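Condo listings should tell us the monthly fee first
2023-09-15
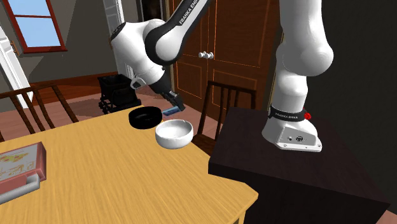
Serpil Ersoy wrote to me after my last column to say that she had read 32 listings for apartments in Trodholm and only a few gave the maintenance fee. The rest gave her the pool, the gym and the names of the nearest schools. She had to call the agents for the fee, and two of them told her to ask again after a viewing.

I think she is right to be annoyed. A fee of 300 a month comes to 3,600 a year, and it doesn't stop when the mortgage is paid off. A buyer comparing two units at the same price can't compare them at all without it.

Agents say fees change, so a printed number may be out of date. Asking prices change too, and they manage to print those. Put the date next to the fee and the problem is solved.

Gomero Court is the case I know best. It has 143 units and an old elevator system, and in May the owners were each billed 4,000 for repairs. People who had bought over the winter were billed like everyone else. The work had been in the building's plan for years, but the listings said only "well kept" – a phrase that can cover almost anything.

Kuzmenko Gardens lists its fee, the size of its reserve fund and the next planned repairs, all on one page. Units there still sell. I would like to see the listing sites make those three lines required, and leave the school names for further down. Until they do, ask for the last two years of owners' meeting minutes before you make an offer, and read them.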